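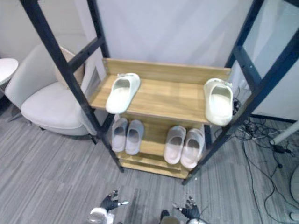 Crochet Basics, Handout 3: Gauge, Ribbing and Why Your Hat Doesn't Fit

Okay, so last class about half of you held up a swatch and said it came out the wrong size, and I promised I'd write something down. Keep this one in your project bag. Botond Kocsis typed up the abbreviations list and it's at the end of Handout 2, so I won't repeat it.

What gauge means

Gauge is how many stitches and rows you get in a four inch square. A pattern might say 14 half double crochet and 10 rows. If you get 16 stitches, your stitches are smaller than the designer's and your hat will come out small. If you get 12, it'll come out big. Go up a hook size if you have too many stitches, go down if you have too few. I still have to stop and think about which way it goes, and I've been teaching this class for years!

Make your swatch at least six inches across and measure in the middle. The edges pull in and they'll fool you every time. Then wash it the way you plan to wash the hat. Tahsin Weerakoon brought in two swatches made with the same hook, one washed and one straight off it, and the washed one had grown by a whole stitch's width. Pass those around again if they're still in the basket.
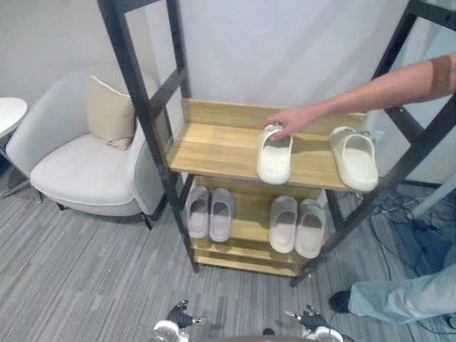 If your stitches match but your rows don't, don't panic. For a top-down hat you can add or skip a plain round before the brim. For a hat worked sideways (like the one we start tonight) it's the row count that sets how big around it is, so there you do need to care about rows.

The ribbed band

We're working the band sideways in back loop only. Looking at the top of your stitch you'll see a little V. The front loop is the side closest to you, the back loop is the far side. Put your hook under the far side only.

Chain 11.
Row 1: Single crochet in the second chain from the hook and in each chain across. 10 stitches.
Row 2: Chain 1, turn. Single crochet in the back loop of each stitch across. 10 stitches.
Repeat Row 2 until the band, stretched just a little, goes around your head.

The last stitch of the row is where everybody loses one. It leans over and hides, especially in dark yarn. Put a stitch marker in the first stitch of each row and when you come back, the marker tells you where to end. Marion Carnegie uses bobby pins and they work great. 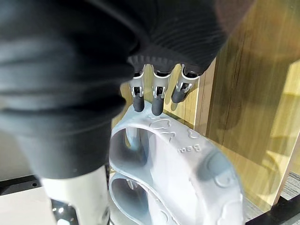 How long should the band be? Measure your head where the hat will sit, then take off two inches. My head is 22 inches so I make a 20 inch band. Ribbing stretches and it keeps on stretching — a band that feels perfect on day one will be down over your eyebrows by December.

Yarn for this project

Medium weight, smooth, light color. I know the fuzzy black stuff is gorgeous, please save it for your third hat. One 100 gram ball of Burnon is plenty for an adult size with some left for a pompom. The Csizmadia wool is lovely too but it's a bit thinner, so swatch it before you commit. Dorottya Boros asked about cotton. You can, but cotton doesn't spring back the way wool or acrylic does, so make the band an inch shorter.
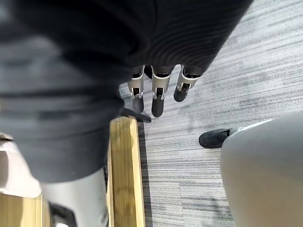 Joining the band

Hold the two short ends together, right sides facing, and slip stitch through both layers. Go through the back loop of the piece behind and the starting chain of the piece in front. Keep it loose! A tight seam puckers and you'll feel it on your forehead. Turn it right side out, and you're ready to pick up stitches along the edge for the body.

For next class

Finish the band and seam it. Bring your swatch, washed and dry, and a tapestry needle with a big eye.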